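Dravstead Shared Rooms: Table Care FAQ
Cleaning and upkeep of the white round tables
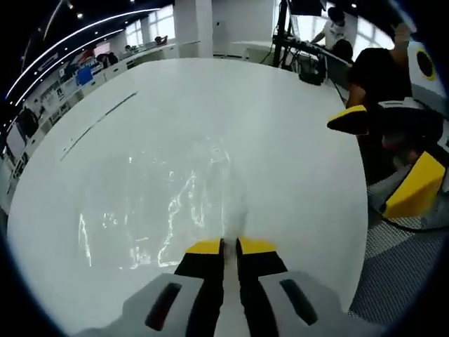
White round table with a glossy patch across the middle of the top.

Which tables does this page cover?
The large round tables with a matte white top. The rectangular desks and the benches in the Fala rooms have a different finish and their own page.

What should I use for everyday cleaning?
A microfiber cloth, lukewarm water and a small amount of neutral dish soap. Put the soap in the water, not on the table. Wipe with the damp cloth, wipe again with plain water, then dry with a second cloth.

Why does the top look streaky when I have just wiped it?
Streaks on a matte top are usually soap left on the surface or liquid that was spread out and not picked up. Both reflect light differently from the finish around them. Wipe once more with plain water and dry right away. If the streaks come back in the same place, change the cloth.

The middle of the table stays shiny even when it is dry. Is that damage?
It can be. A shiny area that remains after rinsing and drying is either a film of old cleaner or a spot that has been polished by rubbing. Film comes off with warm water and a little white vinegar (one part vinegar to 11 parts water). A polished spot does not come off. Report it and leave it alone, as more rubbing makes it larger.

How do I tell a scratch from a mark?
Run a fingernail across the line. If the nail catches, it is a scratch. If it passes over smoothly, treat it as a mark: damp cloth first, then a white eraser, used lightly. Thin dark lines are often scuffs from something dragged over the top. A broken line can be either one, so test both ends.

Can I use a melamine sponge?
No. It is a fine abrasive and will leave a glossy spot on a matte finish. The same applies to scouring powder and the green side of a kitchen sponge.

What about alcohol wipes?
Allowed on ink and adhesive residue only. Wipe the spot, rinse, dry. Do not clean the whole top with them.

How soon do I need to deal with a spill?
Water: before you leave the table. Coffee, tea, juice or marker ink: within 2 minutes if you can. Start at the outside of the spill and work toward the center so it does not reach the rim. The underside of the edge should be checked by hand, as drips collect there.

Can cables and bags stay in place while I clean?
Move anything that is on the tabletop. Lift cables off the floor next to the table before using a wet cloth, and wring the cloth out away from floor mats.

How much weight can the table hold?
The limit is 600 N, spread over the top. Do not sit or lean your full weight on the rim.

How often are the tables deep cleaned?
Every 6 weeks, normally on a Saturday. The tables are out of use until noon on that day.

Who do I contact about a damaged top?
Pranab Barua for the Dravstead rooms, Tanvir Roy for Rillov. Give the room, the table number and the distance of the damage from the edge. Replacement tops are ordered through Balogun, and requests received after July go on the next order.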